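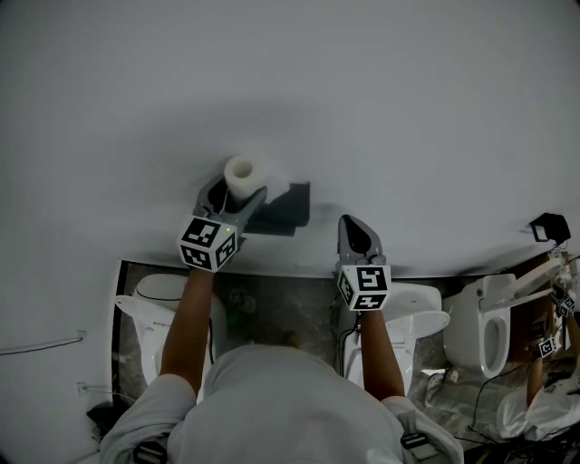
About Memwood

Memwood writes obituaries, eulogies and short life histories for families in Bunham, Pratuvham and the farms and small towns between them. We also keep a public archive of the notices we have written, which anyone can search without an account.

The business was started by Marichka Stelmakh, who had spent most of her working life on the family notices desk of a weekly newspaper. When the paper closed its Bunham office, people kept ringing her at home to ask where they should send a notice and what it ought to say. She wrote the first ones at her kitchen table and charged nothing for them. By the following winter there were enough calls to make a proper job of it, and she took the lease on two rooms above the Antoniuk building on the main street. We are still in those rooms. The entrance is on the side, next to the bike rack, and there is a lift at the back for anyone who would prefer not to take the stairs.

What we write

Most of our work is newspaper and online obituaries. A short notice is up to 200 words and gives the name, the dates, the close family and the details of the service. A full obituary is usually closer to 400 words and has room for schooling, work, marriage, moves from one town to another, and the things a person liked to do. Some families want both, with the short one for the paper and the long one for the service booklet.

We write eulogies to be read aloud by someone in the family. We ask who will be reading and try to write in sentences that person would be comfortable saying. It helps to hear them talk for a few minutes first, even about something else.

Life histories are a longer job. They are generally written while the person is alive, from recorded conversations, and are bound as a small book with photographs. A typical one has 5 chapters, though we don't hold anyone to that. Several have been done for grandparents ahead of a big birthday, and one was done for a pair of sisters who wanted to tell it together and disagreed on a good deal of it. We printed both versions of the disputed parts.

How it works

We talk to one member of the family, by phone or in our office, for up to an hour. If you have an old résumé, a wedding program, a school yearbook or a letter with dates in it, please bring it. We can copy things while you wait and you take the originals home.

A draft of an obituary comes back to you the next working day. You read it, pass it around, and send us the changes. Two rounds of changes are included in the price. Corrections of fact are always free, including after publication, and we will contact the newspaper about them ourselves.

Please check the spelling of every name, married names and nicknames especially. We check too, but we don't know your cousins.

If family members disagree on who should be listed, we work from the instructions of the person who engaged us. We will tell you if we think someone has been left out by accident. We don't publish a cause of death unless the family asks for it, and we don't write about debts, court matters or quarrels.

The people

Marichka Stelmakh still takes most of the first calls and reads every draft before it leaves the office.

Illia Bondarchuk writes the majority of our obituaries. He came to us from teaching high school history in Pratuvham and still marks up a draft in red pen.

Demyd Prokopenko handles life histories, including the recording and the transcripts. He will travel to a home, a hospital or a care residence. He works in English and Ukrainian, and can translate a notice so that it runs in both languages.

Ihor Hladun looks after the archive and the scanning of photographs. If you have found a mistake in an old notice, or you are researching your own family and can't make out a date, he is the person to write to.

Lev Symonenko does layout for the service booklets and deals with the printers. Booklets need to be approved by noon two days before the service. He can sometimes manage it faster, so please ask.

The archive

The archive holds the notices written by Memwood and 41 scrapbooks of clippings given to us by families and by the old Bunham library branch. The scrapbooks are still being indexed. Names are done as far as the letter M, and the rest can be looked up by hand if you come in.

Nothing goes into the archive without the family's consent. You can ask for a notice to be taken down at any time and you don't have to give a reason. Recordings made for life histories are never part of it — they belong to the person who was recorded, and we delete our own copy once the book has been delivered, unless we are asked in writing to keep it.

Fees

Fees are listed on the price page and are the same for everyone. They cover our writing only. Newspapers charge separately for space, usually by the line, and we will get you that figure before you decide on a length. There is no charge for writing a notice for a child.

We don't take commissions from funeral homes, florists or newspapers. Families are sometimes referred to us by a funeral director, and the price is no different if you came that way.

Visiting and contact

The office is open on weekdays from nine until four. It will be closed on 21st August while the floors are being redone, and the phone will be answered as usual that day. Outside office hours, leave a message and Marichka or Illia will ring back the same evening if the service is within the week.

Parking is free for two hours on the main street and all day in the lot behind the post office.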